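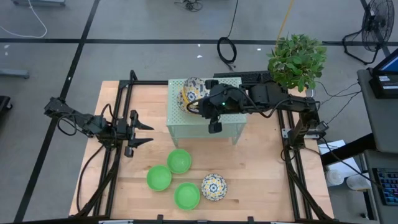

Bench 3, green bowls and the small stand, morning.

Notebook, July. Written for myself, and for Tomás, who will take over the bench when I am on leave.

I continued with the bowl sorting. The question is still the same one from last month: how should we keep the bowls on the small metal stand so that both kinds fit and the patterned ones don't get chipped? The stand is the low type with holes in the top panel. Cormac prefers it to the Fastholm rack, and I agree with him, though my reason is different. I like it only for the colour.

I measured the footprint of the top again and got 29 cm on the short side. In my earlier note I wrote 21, but this was the depth under the top and not the top itself. Please correct it in your copy also.

First attempt: patterned dishes on the left half, green bowls nested on the right half. The green ones nest well, but the rim catches a little when they are pushed straight down. It is better to lay the edge in first and then let the bowl drop flat. I tried also with a sheet of Jostico liner between the patterned dishes. It slides on the holes and I don't recommend it.
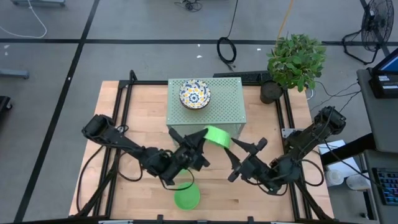 Housewares Handling Group - Bench Notes

The patterned bowls are more nervous work than the green ones. The glaze is hard but the foot ring is rough, and it can scratch the decoration of the bowl under it. Cormac wants felt dots between them. I have ordered a packet from Brulley, they said three days. Until the dots come, please do not stack the patterned ones higher than you can lift with one hand.

For the green bowls no dots are needed. I wiped them with the grey cloth (not the blue one, it leaves lint) and checked the rims with my finger. One has a small burr from the mould, it is not sharp. I marked it underneath with pencil, and I will ask Sisodia if they change it or if we just sand it.

A note about washing: warm water and the ordinary dish soap is enough. Last time the strong cleaner left a dull ring, and it took me the whole afternoon tea break to polish it away. I don't want to do this again.

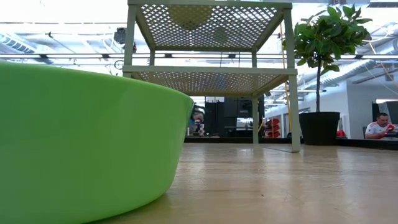 Airflow was my other worry, as bowls put away damp will smell after a weekend. A solid shelf keeps the water under the rim. With this stand both tiers have the diamond holes, the lower one the same as the upper, so the air can come from underneath and I don't have to tip anything. I put a folded tea towel under the legs for the first hour after washing, then I take it away. The plant beside the bench can have the rinse water if there is no soap in it, Cormac asked me to write this down.

I tried the lower tier for the green bowls too. They go in one by one, but nested they are too tall, and the top one must be pulled out sideways. So the lower tier is for lids and cloths only. Tomás, if you find another arrangement, draw it on the next page please, I am curious. 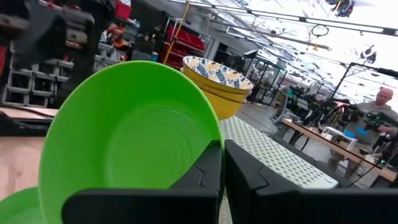
Can the green bowls and the patterned ones go in one stack?
Better to keep them apart. The green ones are lighter and flex a bit, so a patterned bowl on top will sit crooked and can slip.

Still to do: felt dots when they arrive, the answer from Sisodia, and a new label for the stand. The old label says "max 6 pcs", but it was written for the side plates and it makes confusion. I will print it after lunch if the label maker has tape - it was almost finished yesterday.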